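**Skalville workshop trials new care routine for wood-grain tabletops**

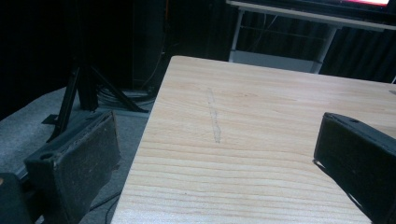
The furniture workshop in Skalville has started a trial of a revised cleaning and inspection routine for its light wood-grain tables. The work began in July and covers 174 tables in daily use at the Fletimari study rooms, where the workshop holds the maintenance contract.

The trial follows a review of repair records. Of 257 surface reports logged over the previous contract period, most concerned small marks: residue left by tape and labels, gray smudges, and specks that a normal wipe did not remove. Few reports involved structural faults. Under the old routine, a marked top was often sent straight to the bench for sanding, with the table out of use until the new finish had cured.

Pale tops make such marks easy to find but hard to classify. A thin gray line may be residue on the finish, a scratch in it, or part of the grain. Knots and curved grain bands add to the difficulty, especially when the surface is viewed from one side only. The new routine therefore calls for each top to be checked from two positions, once facing the light and once with the light behind the inspector. A mark that shows from both positions is recorded. Sheen that moves with the viewing angle is not.

Recorded marks are then treated in stages. The first is a dry microfiber cloth, used along the grain. The second is a cloth dampened with lukewarm water and a small amount of neutral soap, followed by a dry pass. If the mark remains, a plastic scraper with a rounded edge may be used at a low angle, with no more than light hand pressure. Solvents are left out of the field kit. Any mark still present after the scraper stage is noted on a surface card with its distance from the nearest corner, and the table goes back into service unless the finish is broken.

Rounded corners are listed as a separate item on the card. The workshop found that wear there was being entered under "edge," which made it impossible to tell corner knocks from wear along the straight sides. The card now has one line for each corner and one for each side.

The cleaning cloths are supplied by Tessier and are replaced after 100 washes. The earlier stock had no set limit, and lint left on the tops was sometimes reported as surface damage. The scrapers come from Brullel and are checked for nicks before each round.

An inspection with first-stage cleaning takes around 2 minutes per table. Rounds are carried out before 8 a.m., when the study rooms are closed, and the tops must be dry before the rooms open.

Tables already awaiting sanding when the trial began have been left out of the count. They will be refinished under the old procedure and added to the inspection list on their return. The revised surface card is available at the workshop counter, and study room staff should continue to report new marks on the existing form.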